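Subject: Re: [brestard-list] Vinyl repress and the March dates

On Thursday, the list moderator wrote:
> The Brestard repress is confirmed for March. Can somebody who has
> dealt with the label post what is known about the pressing, the
> track order and the tour? The label page gives a quantity and
> very little else. Also, is the Belmonte show still going ahead?

Replying inline got unwieldy, so I have grouped this by subject. All of it comes from the label's mailout and from the merch desk at the Alley show.

1. Pressing

The run is 800 copies: 300 on clear vinyl and the rest on black. Clear is mail order only. Black goes to shops and to the merch desk. The sleeves on the clear copies are numbered by hand on the back, lower left. My own copy of the first pressing is 257 and has the number on the inner sleeve, so the position has changed.

The lacquers are new. The first pressing was cut at 33 with side B running long, and the last track lost a good deal of top end toward the label. The repress moves to two discs at 45. The mailout doesn't name the cutting engineer. Anyone who orders should check the matrix in the dead wax and post it to the list so the discography page can be corrected.

2. Track order

Side A is unchanged. The instrumental that closed side B now opens side C, and side D carries the three songs from the Brisidness EP. These are the EP mixes. The mailout says "remastered", which I take to mean levels were matched to the album and no more. The drum sound on the EP was always drier and I would not expect that to change.

The hidden track on the CD version is left off again.

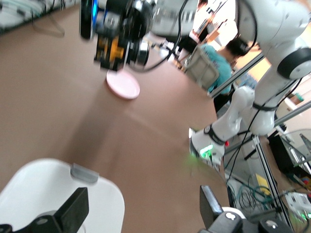
3. Tour

The Alley show has been played. Doors at 7, first support at 7:45, Brestard on at 9:30 and finished by 10:50. They did the whole of side A in order, then a mixed set, with two new songs in the encore. Neither was announced by title. The first is in a slow three and uses the baritone guitar; the second is the one that has been circulating as a rehearsal recording, now a tone lower and with a proper ending.

Front-of-house sound was adequate. The vocals were low for the first four songs and came up after that. The low end was poor near the left wall and noticeably better beside the mixing desk.

Belmonte is still on as of the mailout. It is by far the largest room of the run, with a capacity of 3000, and the upper level will only be opened if the floor sells out. Tickets are general admission downstairs and reserved seating upstairs. It is an all-ages show, with a licensed area at the back that needs ID. The coat check is cash only, or was the last time I went.

4. Ordering

Mail order opens at noon Eastern on the label's own page. Limit of two per customer, one of which can be clear. Shipping within Canada is flat rate. Overseas orders go by tracked parcel and the customer pays any duty. Last time the cart did not reserve stock until payment cleared, and several subscribers here lost copies at checkout. I have no information on whether that has been fixed.

If you want both colours, place them in a single order. The label cancelled split orders from the same address on the previous release and took weeks to refund them.

5. Discography page

I will add the repress once I have a copy in hand and can read the catalogue number off the spine. The mailout and the label page disagree by one digit. Please don't edit the entry before then.

Could whoever taped the Alley show please reply off-list about the lineage? I would like to know which microphones were used and whether the file was normalized before it was split into tracks.

List archivist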